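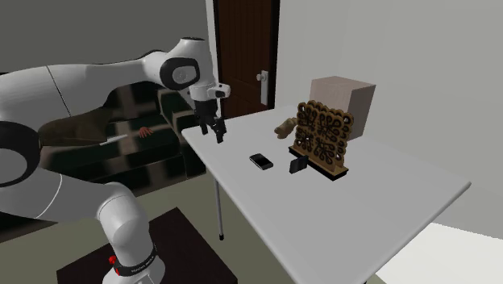

Gripper drifts when I switch from hand guiding to remote control (simulated arm)

Search this site: Go

Last updated: April

Posted by Fragkou

I am recording demonstrations in Narnix with a simulated white arm on a pedestal beside a table. The task is to pick up the black smartphone lying flat near the carved panel. Poses set by dragging the arm replay fine. When I drive the same path by remote control, the fingers end up to 3 cm off by the time they reach the phone. I have 118 demos and would like to keep them. Start pose is gripper down, slightly open, over the near corner of the table. What should I check?

Posted by Jasham

Check which frame each mode writes. Dragging stores joint angles. Remote control stores hand motion as small steps in the tool frame, and on replay the rounding adds up. Set the recorder to log absolute joint angles in both modes. For the old demos, if the log kept joint state as a second channel, rebuild the actions from that and drop the steps. If it didn't, I would record them again.

Also look at the input delay. Mine was 2 control ticks, and the replay did not include it.

Posted by Vodo

Had this too, restarting fixed it for me. A phone is a bad first object anyway, too flat. Try the little wooden figure.

Posted by Fragkou

Joint state was in the log. Rebuilding now. Restarting made no difference here.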